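Notebook, tray task, March 18, 2023

Picking up from the last entry. Trained overnight on the new split and the Teso policy finished before I got in, so today was evals on the yellow shelf all day. Goal: find out if labeling the regrasps separately helps at all, or if I've been fooling myself since the pilot.

Recap for anyone reading over my shoulder. The full set is 2605 episodes. Of those, 1721 are clean, meaning one grasp and one place. The rest contain at least one regrasp, and until now we threw them out. The new run keeps them, cut at the moment the fingers open, with the second attempt tagged as its own segment. Same network, same number of steps, same seed. Only the data changed.

Morning: reset the trays, checked hand calibration on both sides (left thumb offset was off again, fixed in the config, not in the code), then baseline first.

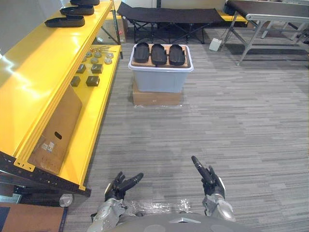 Floor layout, trays on the shelf and on the bin.

Baseline behaved the way it always does. It goes in with confidence, and if the rim isn't where it expects, it closes on air and then lifts anyway. Then it carries nothing over to the bin and opens very politely. I've watched this so many times that I know it by the sound of the wrist.

Swapped in the regrasp model after lunch and wow. Third rollout, the thumb slid off the outer wall, the hand opened, backed up a little, and came in again lower. No scripted recovery anywhere in the stack! I checked the Dunberg logs twice to be sure the old retry flag was off. It was off.
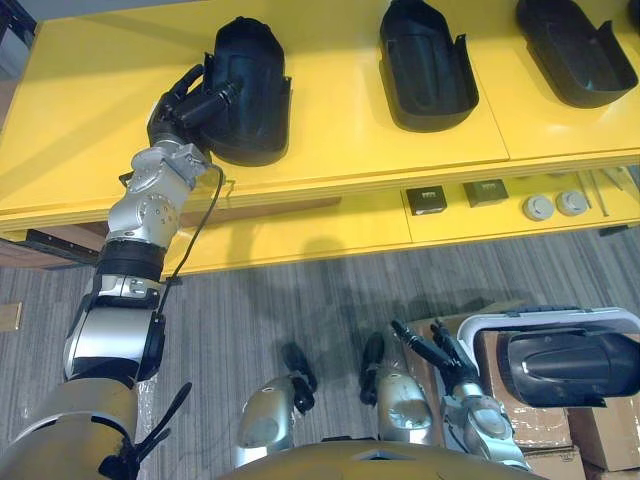

Left hand on the near tray, right hand free.

Numbers so far: 60 rollouts per model, start poses drawn from the same list. The regrasp model recovered from most of its misses and the baseline from hardly any. Not writing a percentage here until I've gone through the videos a second time, my live scoring gets generous when I'm excited. Five rollouts need to be thrown out and rerun for both models, the planner timed out before the arm moved.

What still fails: trays that sit at an angle. The approach comes in square to the shelf edge no matter what and the fingers land on the toe. Could be coverage, there's very little angled stuff in the clean episodes. Could also be that the wrist view doesn't say much once the hand is close. I pulled some wrist frames and they are really soft at that range. Next ablation should be head only against head plus wrist, keeping everything else fixed.

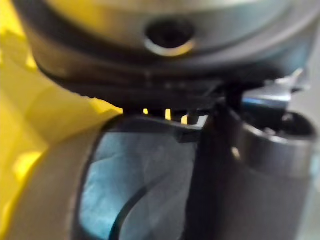
Uldis Ots thinks the wrist stream is carrying more than I give it credit for. Blurry or not, he says, the change from one frame to the next tells the policy when contact is coming, and dropping it will cost us the recoveries first. He'd rather see the ablation run with the wrist frames shuffled in time than removed, so the input size stays the same.

Good point, and cheap to do. Adding it as a third arm of the comparison: head only, head plus wrist, head plus shuffled wrist. If he's right, the shuffled one should look like head only on the regrasps and about the same as the full model on the easy picks.

For the angled case I want a proper test set with the yaw written down per tray, instead of me nudging them by eye.

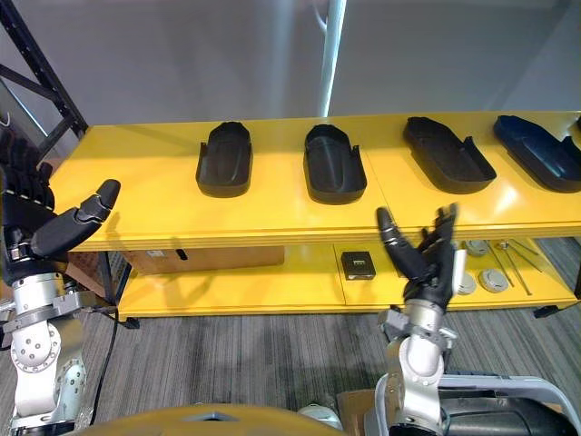
Vaher's pose script can print the start list with yaw included, so that's maybe an hour of work. I'd also like to try the Stunance augmentation on the head view only. It rotates the crop and the action together, which might get us angled approaches without collecting anything new. Worth one training run before we commit to more teleop.

To do:
rescore all videos without looking at the model name
rerun the discarded rollouts
start list with yaw
queue the shuffled wrist run tonight, check the disk first
move the thumb offset into the startup check

If this holds up on the rescore it goes in the May write-up. Very happy with today.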